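Search this journal Advanced search Go

3.2 Layout and materials

The table task was planned as the simplest of the sorting layouts in the Drollton study. Its subject is the placing of loose produce on a serving tray, a small job that most households do without thinking and that few studies of kitchen order have looked at by itself. Earlier work on tidying (Juhl and Jin) dealt with full counters, where it is hard to say which object a person is attending to.

We used one shallow tray with a raised rim and two pieces of citrus-like fruit, one green and one yellow-orange. The tray was kept empty at the start of every trial. The fruits began on opposite sides of it, with bare tabletop between each fruit and the rim, so that neither could be taken as already "put away." The table surface was dark gray and had no cloth or mat.
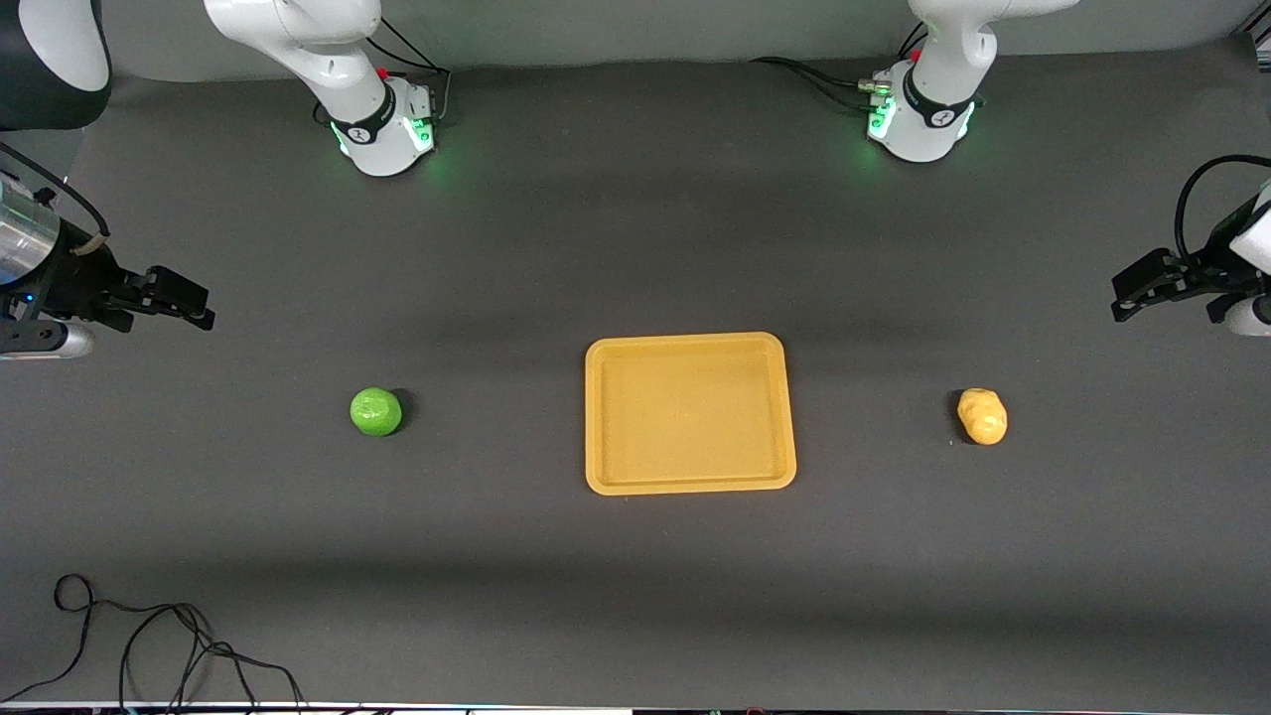
Figure 3. Starting layout for the tray task, with one fruit on either side of the empty tray.

Color was a concern in the choice of materials. The yellow-orange fruit is close to the tray in color, while the green one stands apart from both the tray and the table (Figure 3). Sầm and Yoo argue that people group kitchen items by color before they group them by kind. If so, the yellow-orange fruit should be judged to "belong" to the tray more often than the green one, even when both lie outside it.

Raters were shown starting layouts and asked to say, in their own words, what was left to do. We collected 200 written answers, of which 105 mentioned the tray before either fruit. Answers that named only a color were kept — they were coded separately, by 2 readers working apart, and disagreements were settled by a third. The coding sheet was adapted from the Amadi household survey, with the item on drawers removed.

Shape was not controlled. The green fruit is round and the other is an uneven oval, and a few raters wrote that an oval fruit needs a rim to rest against. We return to this point in Section 5.

Related articles
Shim, D.: Trays, bowls and the edge of the table
Juhl, G. and Jin, B.: What counts as a clear counter?
The Fundo pantry diaries: a second reading

Last updated 6/10/24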